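Lista: trabalho-e-automacao
Assunto: Re: [trabalho-e-automacao] Dobra automática na lavandaria, como correu?
De: Aba Gbeho
Responde a: Maksym Nazarenko

Olá Maksym, olá a todos,

Maksym Nazarenko escreveu:
> Na Wuvetti estamos a pensar pôr braços na dobra, mas as colegas do turno
> da tarde perguntam-me o que lhes acontece a elas, e eu não sei responder.
> A Aba pode contar como foi na Silora? E os braços aguentam roupa misturada
> ou só toalhas?

Conto com todo o gosto, que ando entusiasmada com isto desde setembro! Na Silora somos 13 na dobra e na triagem, e passam-nos pelas mãos 818 peças num dia cheio. Continuamos as 13. O que mudou foi a distribuição: dantes dobrávamos em pé o turno inteiro, agora cada uma faz 80 minutos de dobra e depois roda para a triagem ou para a bancada dos braços. 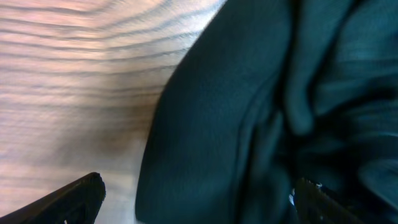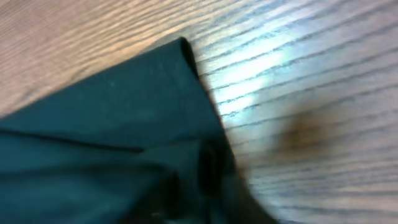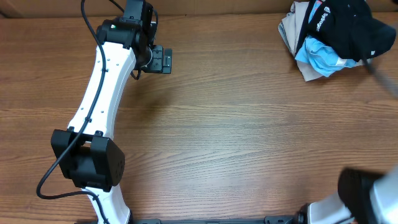

A bancada precisa de gente, Maksym, e foi isso que mais me surpreendeu. O Kojo Alhassan, que dobra há anos, é quem agora ensina os movimentos, e tem uma paciência para aquilo que eu nunca lhe tinha visto. Quanto à roupa misturada, é o nosso quebra-cabeças: um monte como o da mesa, com preto, bege e azul-claro tudo amarrotado junto, obriga a decidir primeiro onde acaba uma peça e começa a outra. Nós fazemos isso com os dedos sem pensar. Para ensinar, tivemos de o pôr em palavras (o Kojo já encheu um caderno!), e as colegas novas aprendem agora pelas notas dele.

O pano verde-escuro é outra conversa. Nas dobras fundas fica quase preto e custa perceber, pela imagem, o que é vinco e o que é sombra. Mudámos o candeeiro duas vezes e ainda não estou contente.

Nem tudo são rosas: a rotação baralhou as pausas, e a Shanti Tiwari teve de renegociar os horários com a chefia. Pedimos também que as horas de bancada contassem como formação, e passaram a contar. Se puderes, trata disso antes de chegarem os braços, que depois custa mais.

O Seidu Sowah tem a folha da rotação e pode mandá-la a quem quiser. Alguém da Essien já experimentou com lençóis? Tenho imensa curiosidade.

Um abraço,
Aba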